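Pedulton Repair and Reuse Scheme
Interim progress report to the Plamura Fund
Prepared by Ayanda Mabuza, scheme lead
November 23, 2019

Where we are

The Fund asked for a plain account of the first half of the grant, so I have tried to keep the claims to what I can stand behind. Some of what we promised in the application has been done. Some has been done on paper. A fair amount of it I would not promise again.

The application said that repair sessions in Pedulton and Briststead would cut the amount of clothing and household cloth going into general waste. We have run the sessions. I can't tell you that they have cut anything. The weights we get from the two tips cover all textiles from a much wider area, and a change in those weights could come from the weather, from a new charity shop opening, or from people clearing out a relative's house. Nandi Masilela has spent a good deal of time on this and her view is the same as mine: the tip weights are the wrong measure and we should stop quoting them.

What has been delivered

Eleven sessions have been held, all but two of them in Pedulton. Briststead has been harder. The hall we were offered there is cheap but upstairs, and people carrying a duvet or a pair of curtains don't want to climb. We have asked twice about the ground-floor room and been told it is needed for storage.

Attendance has been uneven. The early sessions were busy, helped by a piece in the local paper, and the later ones have settled into a smaller group who come back. I am glad they come back. I also think we should be careful about calling this "reach", a word that appears nine times in our own application. The same person having a third pair of trousers taken up is a good use of an evening and a poor sign that word is spreading.

The leaflet was printed and 300 copies went out through the two libraries and the health centre. When people at the sessions were asked how they had heard of us, most said a friend. I would not pay for a second print run.

Money

Spending to date is £2,155. Most of this went on room hire, thread, needles and the servicing of the two donated sewing machines. The machines were described to us as ready for use. One was. The other needed a new belt and foot pedal, and the bill for that came close to what we would have paid for a second-hand machine in working order. We should have had it looked at before saying yes.

The line for publicity is underspent and I would like to move what is left into room hire for Briststead, if a suitable room can be found. I am not asking for the money to be moved on the strength of a room we don't have, so please treat this as advance notice.

The budget also holds a sum for an outside evaluation. The quote from Symonenko came in above that sum, and the method they proposed was a survey of people who attend, asking whether they now throw less away. People tend to say yes to that question. I would sooner spend less and learn something smaller, such as what happens to an item in the months after it has been mended. Nandi has drafted a short set of questions for people to answer by phone. It is not ready to share but it is a better start.

What has been learned about the work itself

Most of what comes through the door is simple: hems, buttons, split seams, worn elbows. We planned the sessions around teaching, with each visitor doing their own mending beside someone who knows how. In practice many visitors want the thing mended and handed back. They have jobs and children and they did not come for a lesson. Our helpers, being kind, do it for them. We then record it as a person taught. I have stopped this from the last two sessions onward and the log now has a separate column for items mended by a helper. The figure for people taught will drop in the next report and the Fund should expect that.

Thin jersey remains a problem. Ordinary darning puckers it, iron-on patches peel at the edges after a few washes, and the stretchy thread we were advised to buy snaps in the older machine. For now we turn most of it into dusters and cleaning cloths. That is reuse of a sort, though I am doubtful how far it replaces anything people would otherwise have bought.

Bedding is the other gap. A worn sheet can be cut down the middle and rejoined sides to middle, and two of our regulars are very good at it, but it takes most of an evening and needs a long table. We have managed it only a handful of times.

Problems and risks

The scheme depends too much on a few people. If either of the two who can service a machine moved away or fell ill, we would be paying for call-outs by spring. I have asked for a training day to be costed.

We were also too quick to accept bags of unsorted cloth. People were grateful to be rid of it and it filled the cupboard. Much of it was not fit to mend or cut up and we had to take it to the tip ourselves, which is an awkward thing for a scheme like ours to put in a report. Bags are no longer accepted. Single items are, and so are small pieces of plain cloth that can be used for patches and test stitching.

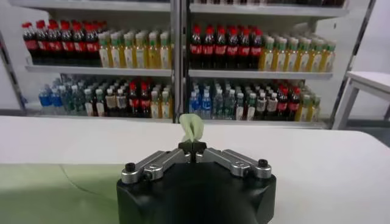
Plans to the end of December

Three things are in hand. We will hold the remaining Pedulton sessions as booked. We will make a final decision on Briststead, and if there is no ground-floor room we will say so and return that part of the grant. The phone questions will be tried on a small group before anyone writes a word about results.

I would welcome a conversation about the waste target in the original agreement. It was our target, we wrote it, and I don't believe we can show whether it has been met.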